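Porkbridge Household Advice Corpus: data card and README

Status: usable with care
Version: 6
Language: English, mostly American, with some British pages we failed to filter out
Maintained by: the Dindano text group

What this is

A collection of short written advice on keeping a home clean and in repair. It has 500 passages copied out of old tenant handbooks, housekeeping columns, hardware store leaflets and the backs of calendars. Each passage carries a topic, a source type and a rating for how well the advice holds up. The ratings are the part people ask for, and the part I trust least.

Why it exists

Household advice gets repeated far more than it gets checked. The same tip about vinegar and window glass shows up in leaflets decades apart, often with the same wording, and each copy is cited as if it were a fresh source. We wanted a small set where the copying could be traced. Earlier collections such as Jalska treat ten copies of a claim as ten pieces of evidence. We don't think they are, and we would ask anyone merging this set with Jalska to remove duplicates first.

Contents

passages.csv: one row per passage
sources.csv: one row per source, with type and decade where known
links.csv: pairs of passages that we believe share an ancestor
ratings.csv: one row per rater per passage
notes/: free text from the raters, lightly cleaned up

Fields in passages.csv

id: stable since version 2. Version 1 ids are useless, please stop sending us files that have them.
topic: one of 12 topics, listed below
text: the passage as printed, spelling errors kept
source_id: key into sources.csv
decade: often blank. A guess is marked with a question mark.
claim_type: instruction, warning or promise

The topics are floors, walls, windows, doors and hinges, kitchen surfaces, laundry, stains, drains, pests, tools and their care, air and damp, and other. "Other" is too big. It holds everything from candle wax to advice on how to address a plumber, and anyone who trains a topic classifier on it will get a flattering score for the wrong reasons.

Floors and tools

Floors are the largest topic and the most repetitive. Sweep before you mop. Sweep toward the door. Sweep away from the door. Never sweep after dark (that one is a superstition, rated anyway). The direction of sweeping is argued with real heat in the sources, and none of them gives any evidence. The tools topic overlaps badly with floors, as most of its passages are on brooms: hang them up, stand them on the handle, soak new bristles in salt water. The salt water tip has the longest copy chain in links.csv and we could not find a test of it anywhere.
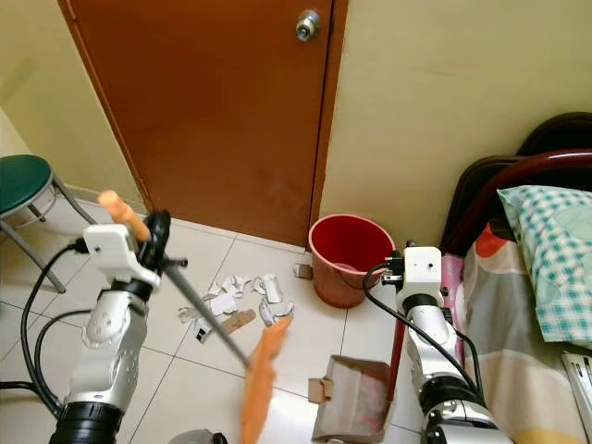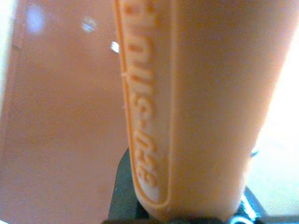
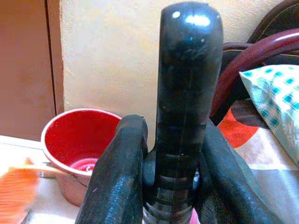 Doors and hinges came out smaller than planned. The leaflets we had hoped to use turned out to be sales sheets for a brand of oil, and we dropped them. What is left is mostly about sticking doors in summer. The common advice is to rub soap on the edge, and the passages disagree on whether the soap should be dry. I would not plane down a door on the strength of anything in this file.

How the ratings were made

Each passage was read by raters who marked it sound, harmless, doubtful or wrong. They worked from general references and their own experience. No one tested anything. That should be obvious, but we have twice seen the ratings described elsewhere as "verified," and they are not. A rating of sound means that a reader found the advice believable and found nothing against it.

Agreement was decent on warnings (do not mix these two cleaners) and poor on promises (this will last for years). A second batch of 30 passages was rated again some months later by the same people. They changed their minds often enough that I would treat the difference between harmless and doubtful as noise. Collapse the two if your work allows it.

Known problems

The Villa leaflets. A large share of the laundry topic comes from a single box of printed leaflets known to us as Villa. The style is so distinct that a model can pick them out by the exclamation points alone. Hold them out as a group or your test score means very little.

Dates. Reprints are a mess. A calendar may carry text that was old when it was printed, and the decade field records the printing.

Missing voices. Nearly everything here was written for people who own or rent a whole house. Shared kitchens, rented rooms and dormitories hardly appear.

Safety. Several passages are dangerous. They are kept on purpose and rated wrong, but the rating sits in another file. If you load passages.csv by itself you will be showing people bad advice on bleach with no flag on it. We should have put the flag in the main table and will in the next version.

What not to use it for

Giving cleaning advice to anyone. Claims about how people really kept house in any period. Printed advice tells you what got printed.

Changes in this version

Fixed broken line endings in links.csv
Merged "pests, indoor" and "pests, outdoor"
Removed duplicates reported in May
Reworded the rater instructions, so old and new ratings are not strictly comparable

License and corrections

Text believed to be out of copyright is free to use. The ratings and links are free to use with credit to Dindano. Send corrections as a row in the same format as the file you are correcting. Corrections that arrive as a photo of a spreadsheet will wait a long time.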